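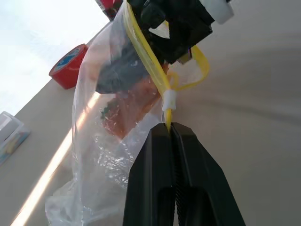 Talks and Training

Paddling the Floller: notes for the beginners' evening

Speaker notes, to go with the slides. Talk runs 40 minutes with questions after. Start at 7:30 even if people are still coming in.

Slide 1, title

Say hello, point out the fire exits and where the restrooms are. Ask who has done an overnight trip by boat before. Ask who has only paddled on the lake. The talk is pitched at the second group. The first group can correct me on river levels.

The trip is 60 miles of the Floller, from the launch at Mellholm down to the take-out at Wultow, over four days in July. Flat water for most of it, a few riffles, one portage at Coste. You need to be able to steer, stop and get back into your boat. If you can't do the last one yet, there are pool sessions before the trip and you should come to them.

Slide 2, the map

Leave this up for a while. People like to look at it.

Day one is Mellholm to the first camp. It's the shortest day, and it starts late while we sort out the cars. Day two is the longest. The river is wide and slow and there is often a headwind after lunch, so we get on the water early. Day three has the portage in the middle of it. Day four is an easy run to Wultow and then the drive home.

Mention that the river miles and the road miles are very different. By road Mellholm to Wultow is 40 miles. This matters for the shuttle (slide 9).

Slide 3, who it suits

Maximum group size is 12, and that includes the two leaders. The limit comes from the campsite permits. If more people sign up there will be a waiting list, and people do drop out, so put your name down anyway.

You should be able to sit in a boat for five hours with breaks. Bad backs: try a longer session on the lake first and see how you are the next morning. A different seat pad can make a lot of difference and the club has several to lend.

Slide 4, boats

Any touring kayak or open canoe. Short whitewater boats are miserable on flat water. If you paddle one you'll be behind all day and there's nowhere to put your gear. The club canoes can be borrowed and two people can share one, but agree beforehand who is bringing the tent.

Check hatch covers before you come. Put the boat on grass, pour a bucket of water over the hatch, look inside. Check the foot pegs slide and lock. Check the bolts on the seat. If a rudder cable is frayed, replace it at home.

Spare paddle: one between two is fine.

Slide 5, what goes in the boat

This is the part that gets the most questions, so slow down.

Everything that has to stay dry goes in a dry bag. Several small bags fit a kayak better than one big one. For a canoe, a 60 liter barrel or bag works well and doubles as a seat in camp. Roll the closure at least three times and push the air out before you roll. A bag full of air takes up room and will not go past the bulkhead.

Grocery bags and kitchen trash bags are no use as the only layer. They are fine inside a dry bag for keeping dirty clothes away from clean ones, and we need a few for carrying trash out.

Heavy things low and near the middle. Water, stove, tins. Sleeping bag and clothes toward the ends. Then float the boat and look at it from the side. If the bow is high, move something forward. Do this at Mellholm, where there's a flat beach and somebody to help.

Keep within reach: water bottle, snack, sunscreen, rain jacket, hat, map in a case, whistle on your life jacket.

Tie in anything you would miss. Don't leave long loose lines in the cockpit.

Slide 6, clothing

July water in the Floller is not as warm as people expect, especially above Coste where it comes out of the gorge. Dress for the chance that you'll be in it. Quick-drying shorts or leggings, synthetic top, light fleece, waterproof jacket. Shoes that stay on your feet in mud. Flip-flops come off in the first minute.

One full set of dry clothes that is only for camp. Don't wear it on the water even if the other set is cold and damp in the morning. People always want to.

Gloves if you blister. Tape if you don't like gloves.

Slide 7, food

Everybody brings their own breakfasts and lunches. Dinners are done in groups of three or four and you can sort out groups tonight at the sign-up sheet.

Plan the food at home on a table, one day at a time. Lay out day one, bag it, label it, then lay out day two. It takes an hour. If you just buy a pile of food and load it, you will have far too much on day one and be digging through it for the rest of the trip.

Bread travels badly in a kayak. Rolls are good for the first day and perhaps the second. After that use tortillas, crackers or oatcakes. Cheese lasts if it is a hard one. Cut vegetables go slimy, whole carrots are fine. Nuts, dried fruit, anything you can eat with one wet hand.
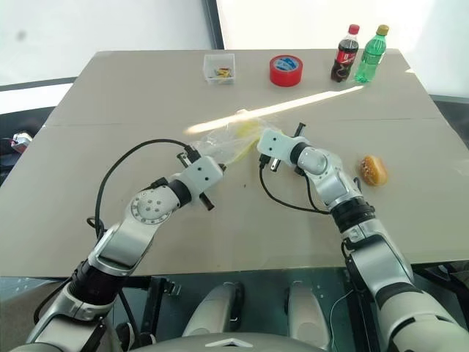
A bread roll on the table.

Fuel: one small gas canister per cooking group is enough for the trip if you use a lid and a windshield. Bring a second as a spare for the whole group and give it to a leader. Two lighters, kept in different bags.

Water: there is a tap at Mellholm and a tap at Coste. In between we filter from side streams and not from the main river, which has farms on both banks. Carry at least four liters each when we leave a tap.

Slide 8, the portage at Coste

Show both photos of the weir, low water and high water.

Take out on the left, well above the weir, at the wooden steps. There is a sign but it gets overgrown in summer. The lead boat will stop and wait. No one goes past the lead boat on this section, and if you get separated you pull in to the left bank and stay there.

The carry is 19 minutes with a loaded canoe and four people on it. Kayaks are best unloaded first. Two trips with less weight are easier on everybody than one trip with everything. The path is good until the last part, where it goes down a bank to the beach. Use the rope. A leader will set it up and show you how.

Lunch is at the far end, after the carry. The tap is behind the boat shed, on the outside wall, and it turns the opposite way from what you'd think.

Someone will ask if the weir can be run. The answer is no. There is a recirculating wave at the bottom at most levels and it holds boats and people.

Slide 9, cars and the shuttle

We meet at Mellholm at 8 a.m. Unload boats and gear on the grass, then the drivers take the cars to Wultow and come back in one van. Allow two and a half hours for this. Those who stay behind pack boats and keep an eye on everything.

Drivers: take your car keys on the river with you, in a zipped pocket or clipped inside a dry bag. We once had a set of keys locked in the van at the wrong end.

Parking at Wultow is in the upper lot. The lower lot floods after rain.

Gas money gets split at the end. Bring small bills.

Slide 10, weather and calling it off

The leaders look at the river gauge the evening before and again in the morning. If the level is over the painted mark on the bridge pier at Mellholm we don't launch. We may wait a day or we may go home. Nobody gets to vote on it.

Thunder: off the water, away from single trees, spread out along the bank, wait. Wind: we paddle close together along the sheltered side and we stop more often. If the group is tired by midafternoon on day two there is an earlier campsite, smaller and buggier, and we'll use it.

Phone signal is poor between the first camp and Coste. Leaders carry a satellite messenger. Leave the emergency contact form with us before we launch, with any medication on it.

Slide 11, camp

Tents go up first, then tea. Boats come right up the bank, upside down, tied to something. The river can rise overnight without any rain where you are.

Fires only in the rings that are there. Dishwater goes well back from the bank. Trowel and toilet paper are in the orange tub, and the tub goes back where it was found.

Earplugs. Frogs are loud in July.

Slide 12, signing up

Sign-up sheet is on the side table, deposit by the end of the month. The kit list is printed on the back of the trip sheet. Pool sessions are on the same sheet.

If time is short, skip slide 11 and go straight here.

Questions. If no one asks anything, ask whether they want to see a canoe packed, then go outside and do it. The blue one is on the rack nearest the door and the straps are in the box under it.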